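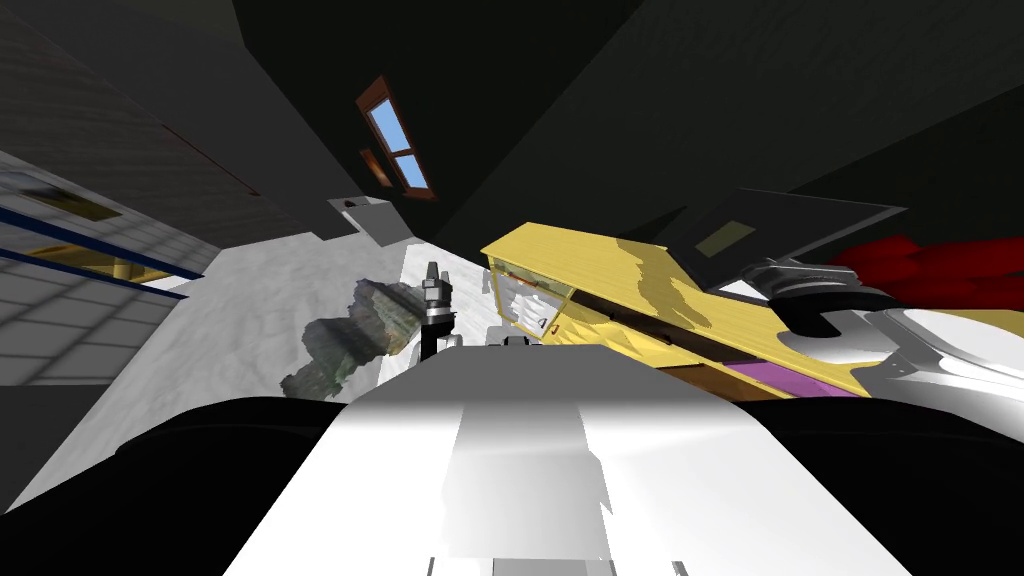
1/ Notes on cleaning up old well records. I have been moving the Prundo groundwater readings out of paper and into a database, and most of the trouble so far has come from dates.

2/ The source is a set of typed sheets, one per well, later keyed into a spreadsheet by at least two different people. 16 wells, 1673 readings. Each row has a well number, a date, depth to water, and a remarks field that was used for everything else.

3/ First problem is the two-digit year. Readings from 1978 were keyed as 78. The import tool (Valtotance, old version) puts every two-digit year in the current century, so the earliest readings in the set came in as 2078.

4/ You would expect a sort to show this immediately. It does if you sort the whole table. I was plotting one well at a time with the axis set by hand, and the future readings were simply off the right side of the plot.

5/ The fix is to import the date column as text, split it, and add the century yourself. Do not correct the years afterward in the date column. The leap days will already have been handled under the wrong year.
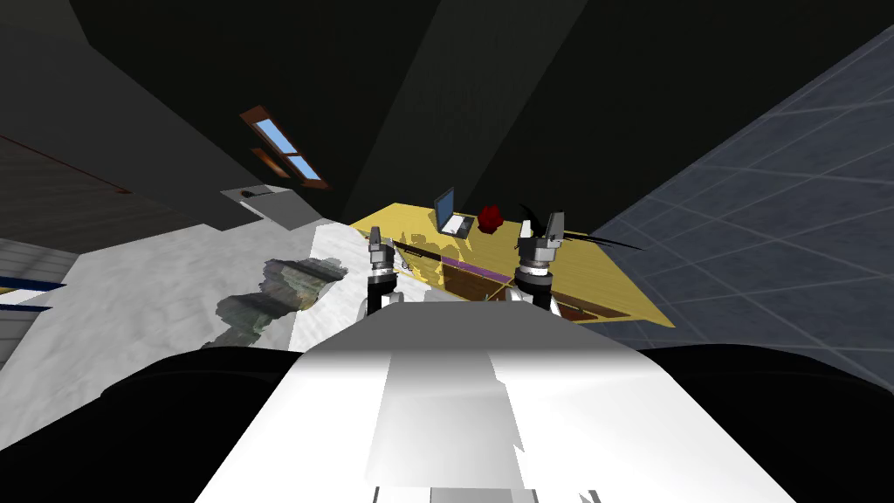

Render. Open laptop on the yellow table.

6/ Second problem is day and month order. The Drestska sheets are day first. Prundo is month first. Both use slashes. Anything with a day over 12 can be sorted out by machine and the rest can't.

7/ For the ambiguous rows I went by sequence. Readings on a sheet run in time order, so a date that jumps back four months and then forward again is the wrong way around. This settles nearly all of them. The remainder are flagged and keep both versions.

8/ Example of the format I settled on for the processing log: "4/28/19, sheet checked, order month first, no change." The log uses the Prundo order throughout. The database itself stores year, month, day, and I should have used that in the log too.

9/ Depth to water has its own trouble. The early readings were taken from the top of the casing, the later ones from ground level. If the casing sticks up two feet, the water appears to rise two feet on the day the method changed.
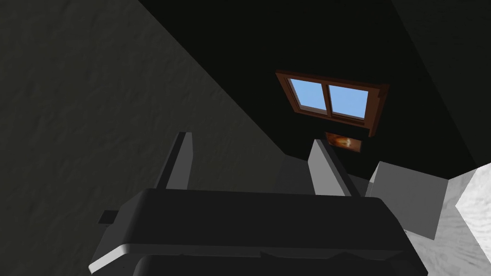

10/ The change is written down on only a few sheets. On the others you look for a step that never comes back, then compare it with the casing height. Where the two agree within an inch I apply the correction and note it. Where they don't I leave the reading as keyed.

11/ Keep the raw value. Add a second column for the corrected value and a third for the reason code. More than 50 rows have already been changed back after I found a better copy of the sheet.

12/ Blank and zero are different readings. Toom well has a run of zeros one June that I took for missing data. The remarks say "flowing at surface." Those are real zeros and they stay.

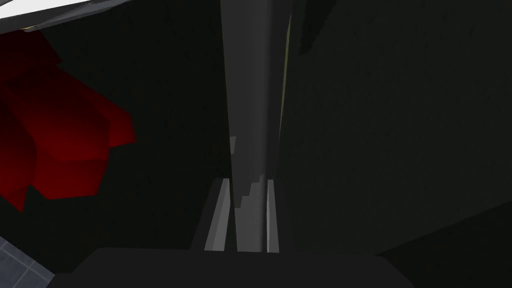
Render. Crumpled red shape, pale panel at top left.

13/ Remaining work: the Drestska remarks field, which mixes weather, pump status, and gate codes. I'm splitting out pump status only. A reading taken with the pump running should not be on the same line as a static one.

14/ Will post the reason codes once I stop adding to them. Current list is pump on, casing offset, date order, century, illegible.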